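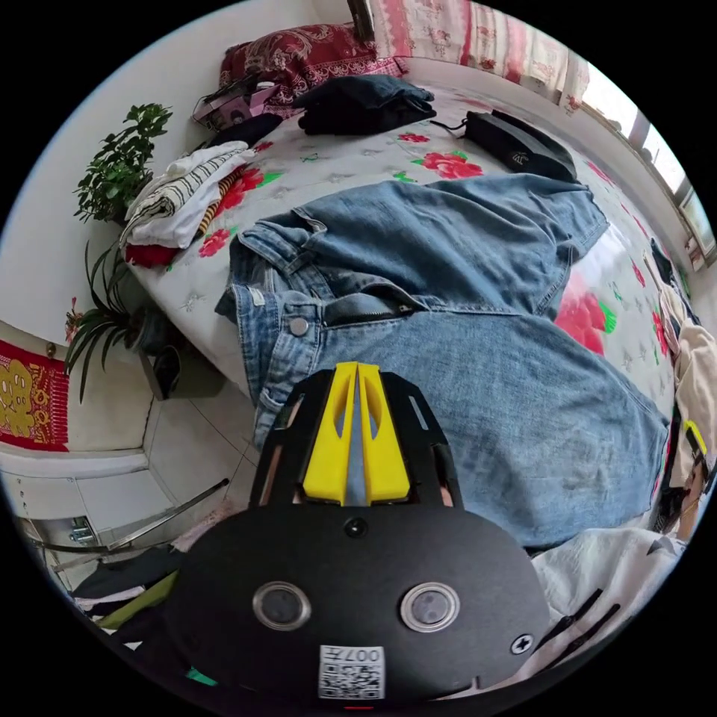 Unos vaqueros azul claro sobre la cama, junto a un montón de ropa.

Buscamos personas para doblar y ordenar ropa en dormitorios -- convocatoria abierta

En Lundach llevamos ya unas cuantas temporadas ayudando a familias a poner al día sus armarios, y con la llegada del verano se nos ha juntado mucho más trabajo del que podemos atender con el equipo de siempre. Por eso abrimos esta convocatoria, y nos encantaría que la leyera con calma quien disfrute de verdad con una cama llena de ropa limpia por doblar (que los hay, y más de los que parece, porque en la convocatoria de mayo nos escribieron 111 personas y nos costó muchísimo decidir).

El trabajo es el que se imagina cualquiera que haya llevado una casa. Se saca la ropa del armario o de la cesta, se extiende sobre la cama, se mira prenda por prenda y se dobla o se cuelga según lo que haya acordado con nosotros la familia. Hay pantalones vaqueros, muchísimos pantalones vaqueros, y también camisetas, jerséis, sábanas, fundas de almohada y toda esa ropa pequeña que nunca sabe uno dónde meter. Con los vaqueros somos un poco maniáticos, lo reconocemos: se cierra la cremallera, se abrocha el botón, se alisan las perneras con la mano y se dobla una sobre otra antes de plegar en tres. Si usted los dobla de otra manera desde hace treinta años no se preocupe, que le enseñamos la nuestra en un rato y a lo mejor acabamos copiándole la suya.

Trabajamos siempre en parejas y siempre en casas habitadas, así que pedimos discreción y buen trato. Se entra en el dormitorio de otra persona, con su colcha, sus cojines y sus cosas en la mesilla, y eso merece cuidado. No se abre un cajón que no esté en la lista, no se tira nada sin preguntar y no se opina sobre lo que cada cual guarda. A cambio, la gente suele recibirnos con mucho cariño (y con café).

Qué ofrecemos

Un encargo de 5 semanas, con posibilidad de seguir después si las dos partes estamos a gusto. Son turnos de mañana o de tarde, a elegir al principio, con unas 28 horas semanales. El contrato es por obra, con alta desde el primer día, y los desplazamientos entre domicilios van por nuestra cuenta. La formación se hace en nuestro local, dura una mañana y se paga como una jornada más. Allí tenemos una cama de matrimonio, dos armarios y una cantidad considerable de ropa prestada para practicar sin prisas.

Las cajas, las perchas y las bolsas para la ropa de invierno las ponemos nosotros. Usamos las cajas Grora con tapa, que pesan poco y se apilan bien, y las etiquetas se escriben a mano, con letra clara, por favor.

A quién buscamos

Hay 8 plazas. No pedimos estudios ni experiencia en otra empresa: si ha llevado una casa, ha trabajado en una tintorería, en una tienda de ropa o en un hotel, cuéntenoslo, y si no ha hecho nada de eso pero en su familia le llaman siempre para hacer las maletas, cuéntenoslo también. Hace falta poder estar de pie un buen rato, agacharse hasta los cajones bajos y entenderse en castellano con las familias. Valoramos que sepa planchar, aunque se plancha poco, y que sepa coser un botón. Las personas alérgicas al polvo deberían pensárselo bien -- los altillos son los altillos.

Parte de los domicilios los llevamos junto con Jirnus, que se ocupa de las mudanzas, y en esos casos hay que acordar con ellos la hora de llegada y dejar la ropa doblada antes de que suban las cajas grandes. No ocurre todas las semanas, pero preferimos avisarlo.

Cómo apuntarse

Escríbanos una carta breve o pásese por el local, en el primer piso del edificio D'Amico, en horario de mañana. Nos basta con su nombre, un teléfono, el turno que prefiere y unas líneas sobre usted. No hace falta foto. Recibimos solicitudes hasta el 14/7/19, incluido, y contestamos a todo el mundo, también a quienes no podamos llamar esta vez. La entrevista es corta y tranquila, y al final doblamos juntos un par de prendas para ver cómo se maneja. Venga con ropa cómoda.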